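Zakono (text editor)

Zakono is a plain text editor for desktop computers, written by Abenezer Endale and first released under the name Jesham. It is best known for its nearly empty window, its refusal to store documents in any format of its own, and a settings file short enough to read over a cup of coffee. Users tend to be fiercely fond of it, and it's easy to see why: the program opens in a blink, shows you your words and then stays out of the way.

History

Endale began Jesham as a replacement for the editor built into Vostura, a note-keeping suite he had helped maintain. Vostura's editor had grown a sidebar, a publishing panel and a set of writing goals, and he wanted the typing area back on its own. The early version had no menus at all. Everything was done from a single command line at the bottom of the window, a delightful idea that turned out to be hard on newcomers.

Sun-ja Gil joined the project soon afterward and rewrote the text engine, which made long files scroll smoothly for the first time. The new name arrived with version 2, along with a small menu bar (hidden until the pointer touches the top of the window) and proper spell checking. Tadeusz Kaczmarczyk contributed the search tool, still one of the real pleasures of the program: results appear inside the text as you type, and the Escape key puts you right back where you were.
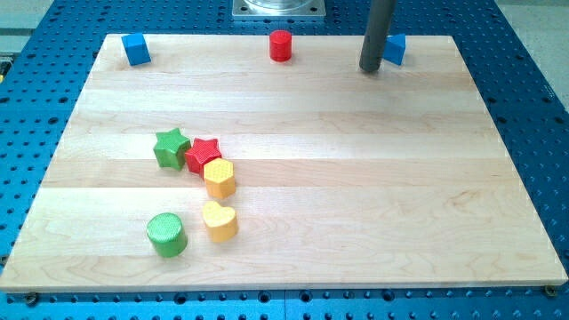 Features

Zakono works on ordinary folders of text files. There is no library, no import step and no account. A folder opened in the editor looks exactly the same in any other program, and files can be renamed or moved elsewhere while Zakono is running.

Typewriter mode keeps the current line at a fixed height, and a dimming option fades every paragraph except the one being edited. Both are off by default, and each can be switched on for a single file by adding a line to its header. The default column is 60 characters wide.

The settings file is plain text too. Changes take effect as soon as it is saved, which makes trying out fonts and spacing wonderfully quick.

Extensions

Add-ons are kept apart from the main program. Naylor, a separate tool by Myung-ja Ahn, handles export to print and web formats and can be called from the command line. Liam Quinlan's word-count script, only 635 bytes long, is often used as a starting point by people writing their first extension.

Development

New versions usually appear in November. Proposed features are tried as extensions first, and most of them happily stay there.

See also

Distraction-free writing
Plain text
Comparison of text editors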